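How I plan a small kitchen worktop (before spending a penny)

Posted by Nikau Ellery, 26/02/2025

When we moved to Plilcombe I had big ideas about the kitchen and very little kitchen to put them in. The old worktop had gone soft round the sink, so it all had to come out, and I spent most of November drawing things on the backs of envelopes and getting them wrong. I've since helped my sister with hers over in Pritevholm, and we got it right first go, so I thought I'd write down how I do it now.

You'll need a tape measure, a roll of masking tape, some squared paper, a pencil and a rubber. You will use the rubber a lot!

Start by living with what you've got for a week. I stuck a sheet of paper to the fridge and made a mark every time I put something down: shopping bags, the chopping board, a hot tray, the post. By the end of it one bit of counter next to the hob had 43 marks and the nice long stretch under the window had 7. I'd been planning to give the window side all the room, because it looked lovely in my head.

Next, measure. Do each wall at the back, then again at the front edge, then once more at floor level. Old houses aren't square and mine was out by 2 cm from one end to the other. Write down the smallest number, and put a little note by it saying where you took it. Mark the sockets, the window sill height, the pipes and which way the door swings. I forgot the door on my first drawing and had to start again.

Now draw it from above on the squared paper, one square to every 10 cm. Rub out, redraw, have a cup of tea, redraw. Cut your cooker, sink and fridge out of scrap paper so you can slide them about. It feels a bit like playing with a doll's house, but it's far quicker than drawing everything again each time.

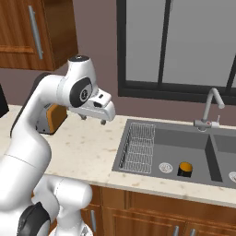

The view at counter level, rendered in 3D.

Once the flat drawing looks right, think about height and reach. Stand where you'd stand to chop, elbows bent, and get someone to measure from the floor to your forearm. Your worktop wants to sit a bit lower than that. I'm tall and my partner isn't, so we met in the middle and I use a thick board. Then reach forwards as if you were plugging in the kettle. If you have to lean on the counter to get to the socket, it'll annoy you every single morning.

After that comes the masking tape, my favourite part. Tape the new front edge onto the floor, full size, and do the cupboard doors as well, opened out. Then pretend to cook a dinner. I felt daft carrying an empty pan from a taped hob to a taped sink, but I found straight away that the dishwasher door would have blocked the bin. Leave the tape down for a couple of days if you can stand it, and step round it properly (no cheating).

A few words on buying. I got three quotes and went with Rahman, a small workshop on the edge of town, mostly because they asked to see my drawing and pointed out two mistakes in it. My sister used Litov for hers and was just as happy, though she waited longer for delivery. Whoever you pick, ask if the price covers cutting the sink hole, finishing the edges and taking away the old top. Mine didn't cover the last one and I ended up doing several trips to the tip with bits of soggy board in the back of the car.

Keep your squared paper drawing when it's all done, by the way. I wrote the pipe positions on mine and it's taped inside the cupboard under the sink. I've already needed it once, when I put up the hooks for the tea towels.

Next time I'll go through sealing round the sink, which I've now done twice.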